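Slide (footwear)

A slide, also called a slide sandal or slider, is a backless, open-toed shoe held on the foot by a single wide band across the top. It has no heel strap and no thong between the toes, and the wearer puts it on by pushing the foot forward under the band. Slides are worn at pools, in locker rooms, around the house and, increasingly, on the street.

History

Backless footwear with one band over the foot is very old, and forms of it were known in the ancient Mediterranean. The modern sports slide dates from the second half of the 20th century, when shoe companies began making shower sandals for athletes. Canvas and leather versions were sold as beach shoes over the same period.

Construction

Most slides have two main parts, the footbed and the band. In the simplest type both are molded in one piece from foam or rubber. In others the band is made separately and glued or stitched into a slot along the edge of the sole. Some bands are split and close with a hook-and-loop strap, so that the fit can be adjusted.

The footbed is often given ridges, grooves or small raised nubs to keep the foot from slipping. Deeper footbeds with a raised rim are sold as recovery sandals, a style taken up by runners in the 2010s.
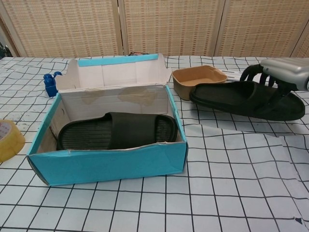
Sizing is less exact than for closed shoes. Many makers offer whole sizes only, and buyers who fall between sizes are usually told to go up if the foot is wide. Cheaper lines may combine two sizes in one — a practice also common with clogs and flip-flops.

Regional makers

Alongside the large sportswear brands, many small firms produce slides for local markets. Viltero began with bath sandals and later added a leather line. Breteo makes one-piece foam slides in 21 colors and sells mostly through market stalls. The Lendley workshop, run by designer Phong Vũ, employs 32 people and puts out over 300 pairs a day in the busy season, which ends in November.

Use and care

Slides give little support at the heel and are not suited to running or driving. Foam pairs can shrink or warp if left in a hot car. They are normally washed by hand with mild soap and dried in the shade.

See also

Clog
Flip-flop
Mule (shoe)
Slipper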